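Kodikara open day, anyone else go?

benchrat22
Posted in October

Went to the Kodikara open day at the Clarirton site. Two-arm cell sorting toiletries into bins. The guy giving the talk, Pirmin Tanner, said 4,000 picks between faults. I stood there for most of the afternoon and I don't buy it. Same handful of items every round, put back by hand by a staff member. Did anybody see it run on stuff it hadn't met before?

jellby_fan
I was at the morning session. Somebody handed over a lip balm and it did fine. You're being harsh, it's an open day and they're not going to run a warehouse for you.

benchrat22
One lip balm. OK.

mo_packline
We had the Ikero cell in on trial last year. The brochure number was great, we logged 669 picks before the first stop. Ask what they count as a fault. With ours, a dropped item the arm picked up again didn't count.

jellby_fan
So ask them? Sarita Mathur was taking questions by the door and she gave me a straight answer on price.

benchrat22
I did ask her. She said 1,796 was the longest run she had personally watched, which is a long way from 4,000. Nice of her to say so. My other gripe is the tubes. They're soft, they swing, and on my line they come in a heap.
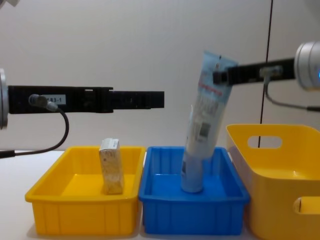 I'd also want to know the cycle time with both arms working at once, and I couldn't get that from anyone. Tanner said it "depends on the layout."

mo_packline
It always depends on the layout.

jellby_fan
Still think you should book the proper trial before writing it off. They'll take your own stock if you ship it.

benchrat22
At whose cost?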